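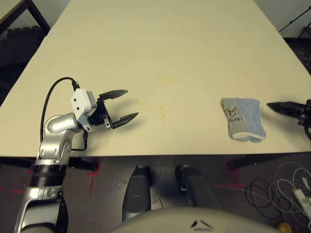

Mitarbeiterin / Mitarbeiter Gästeservice und Frühstück (m/w/d) in Teilzeit
Pension Prinura, ab Oktober oder nach Absprache

Die Pension Prinura liegt am Ortsrand von Flestent, zehn Gehminuten vom Bahnhof. Zu uns kommen vor allem Wanderer, Radfahrer und Monteure, im Herbst auch Chöre und kleinere Seminargruppen. Das Haus hat 43 Betten, einen Frühstücksraum mit Terrasse und einen Gruppenraum im Erdgeschoss. Für das Frühstück und den Empfang am Vormittag suchen wir Verstärkung.

Umfang und Arbeitszeit
30 Stunden pro Woche, zunächst befristet auf ein Jahr, eine Übernahme ist vorgesehen. Der Dienst beginnt um 6 Uhr und endet in der Regel um 12 Uhr. Jedes zweite Wochenende wird gearbeitet, dafür gibt es freie Tage unter der Woche. Der Dienstplan steht jeweils drei Wochen im Voraus fest. Tauschen im Team ist möglich und wird auch gemacht.

Ihre Aufgaben
Frühstücksbuffet aufbauen, nachlegen und abräumen
Kaffee und Eierspeisen zubereiten
Gäste auschecken, Rechnungen ausstellen, Telefon und E-Mail betreuen
Lunchpakete nach Liste packen
Warenannahme am Vormittag und Kontrolle der Lieferscheine
Gruppenraum nach Bestellung eindecken

Die Zimmerreinigung gehört nicht zur Stelle, sie wird von einem eigenen Team übernommen.

Was Sie mitbringen
Eine Ausbildung in Hotellerie oder Gastronomie ist gern gesehen, aber keine Bedingung. Wichtiger ist, dass Sie früh aufstehen können und auch bei vollem Haus freundlich bleiben. Deutsch sollten Sie sicher sprechen, Englisch so weit, dass es für An- und Abreise reicht. Wir buchen mit dem Programm Mara, die Einarbeitung dauert erfahrungsgemäß ein paar Tage. Die Belehrung nach dem Infektionsschutzgesetz muss zum Arbeitsbeginn vorliegen - die Kosten dafür erstatten wir.

Was wir bieten
Bezahlung nach Tarif, Zuschläge für Sonn- und Feiertage
Einmalig 500 Euro nach bestandener Probezeit
Frühstück und Getränke im Dienst frei
Arbeitskleidung wird gestellt und gewaschen
Parkplatz am Haus, abschließbarer Fahrradkeller
Auf Wunsch ein möbliertes Zimmer für die ersten Monate, Miete nach Vereinbarung

Bewerbung
Ein kurzes Anschreiben und ein Lebenslauf genügen, ein Foto brauchen wir nicht. Zeugnisse können Sie zum Gespräch mitbringen. Bitte geben Sie an, ab wann Sie anfangen können und ob Sie das Zimmer benötigen. Unterlagen nehmen wir per Post oder direkt am Empfang entgegen, täglich zwischen 8 und 12 Uhr. Mappen schicken wir nur zurück, wenn ein frankierter Umschlag beiliegt.

Zum Kennenlernen laden wir zu einem Probevormittag ein, der bezahlt wird. Danach melden wir uns innerhalb einer Woche mit einer Zu- oder Absage.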